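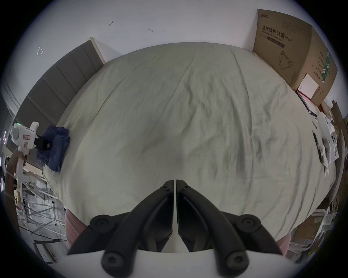

Bed sheet

Search this site Go

A bed sheet is a flat piece of cloth laid over a mattress, either to lie on or to lie under. The sheet that covers the mattress is called the bottom sheet, and the one between the sleeper and the blanket is the top sheet. In many homes only the bottom sheet is used, together with a quilt in a removable cover.

Types

A flat sheet is a plain rectangle with hemmed edges. When used as a bottom sheet it is tucked under the mattress on all sides. A fitted sheet has elastic sewn into the corners or around the whole edge, and it grips the mattress without tucking. Fitted sheets are sold by mattress depth as well as by length and width.

Materials and color

Cotton is the most common fiber, followed by blends of cotton and polyester. Linen, bamboo viscose and silk are also used. White was long the standard color because it could be boiled and bleached. Pale shades such as sage green, gray and beige are now widely sold, often to go with an upholstered headboard.

Wrinkling

Cotton and linen sheets crease easily. Long diagonal folds across the middle of a bed can form when the cloth is pulled more tightly at one corner than at the others. Cloth also tends to bunch at the head of the bed, where the mattress meets the wall and the edge is hard to reach. Boxes, folders and other items put down on a made bed will shift the sheet as well.

Making the bed

The bed is first cleared of anything lying on it. The sheet is spread with its center line along the middle of the mattress and secured at the head, then pulled toward the foot and smoothed outward by hand. On flat sheets the corners are folded at an angle before tucking, a method known as the hospital corner.

Care

Sheets are usually washed every week or two. Drying them on a line or taking them out of the dryer promptly reduces creasing. Ironing is optional.

See also

Headboard
Mattress
Pillowcase
Quilt cover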